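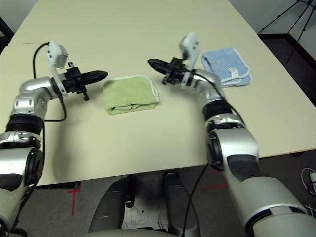 Do folded towels need a system?

My cousin Ilze has gone over to the thirds people. You know them. You fold the towel in thirds the long way, then in half, then in half again, and every edge you can see from the doorway is a soft round one. She sent me a link to a course on it. I read as much as you can read without paying, and I have doubts.

The first claim is that thirds saves space. A towel is the same amount of cloth however you fold it. What changes is the footprint, and whether that helps depends on your shelf. Mine is narrow and deep, so a plain half-and-half fold fits it better. I tried both with the same bath towel, and the thirds version stuck out past the front.

The second claim is that it keeps towels fluffier. I can't see how. Fluff comes from the wash, and from not drowning everything in softener. I stopped using softener in March and that did more for my towels than any fold has.

I'll give them one thing - a big clear table beats the bed. On a bed the corners sink and you never get a straight edge. On a table you can lay a green towel out flat, smooth it once with your forearm and fold it in a few seconds. I fold everything on the table now, even washcloths.

The course also says a tidy stack "invites calm." My friend Prasanna read that line out loud and went back to stuffing hers in a basket. They dry her just as well.

So I'm keeping my halves. If you rent somewhere with wide, shallow shelves, try thirds and see. It costs you 2 minutes and you don't need a course for it. If anyone has really measured the fluff business, write to me, I'd like to be wrong.

Posted 8/18/20

Recent posts
Do drawer dividers divide anything?
The Ceko drying rack, one year later
Against the decorative hand towel
Vinegar in the wash: still not convinced

Contact | © Hillholm Notes | Back to top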